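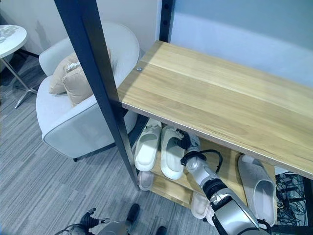
7 January 2020, Pimura log

Back on the base withdrawal at Vitville after the break. I went through everything we saved since October and re-coded it from scratch, because my old labels made no sense to me anymore (sorry to anyone who tried to use them!). We're up to 86 statements now. The trouble is still the same one: the ministry briefing says 700 troops are leaving, and the evening note to reporters says 700 are "rotating," and those are very different things if you live next to the base.

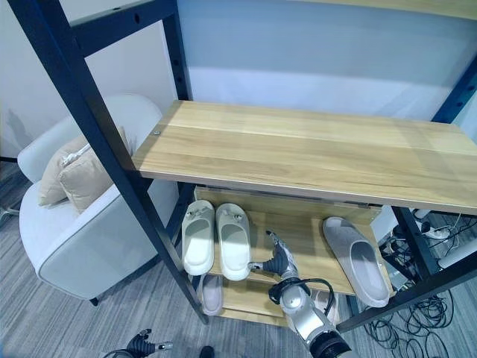
The date field was the worst mess, so I started there. We had been logging the day a statement got picked up by the wires, and half the time it had been made a day or two earlier, so replies were landing ahead of the things they replied to. I want one slot per day, filled or not, and you drop the statement where it belongs. Think of the small holes in a row down the post of that black metal shelving, with the boards going wherever they go. I redid the Vitville set that way and the order finally reads like a conversation.

Next I ran the Belletti matcher over the new set. It flagged 15 pairs as contradictory. I read them all by hand, with coffee, and I'd throw out 2 of them, both cases where "forces" meant the police in one statement and the army in the other. The rest look solid to me, though I'd love a second pair of eyes on the ones about convoys.
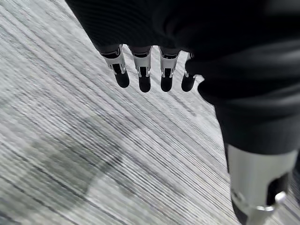

Nông border posts

Barely touched. The translations came in over the break and the word for "post" keeps coming out as "camp," which makes it sound like they're building something huge out there. I've put a question mark on every one until we get them checked. Please don't quote from this folder yet!

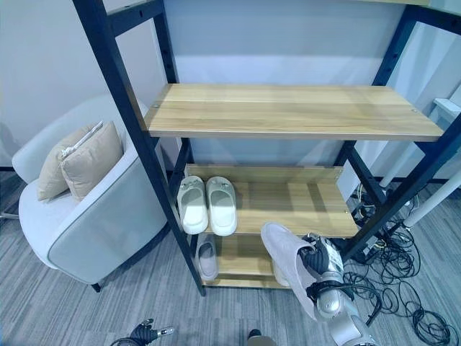 Still to do

- Split "forces" into army, police and unclear
- Rerun Belletti on Vitville with the new dates
- Find the full transcript of the second briefing, we only have the clipped version
- Ask for the Nông originals as text, the scans are hopeless

Pimura notebook | Contact the desk | © 2020 | Back to top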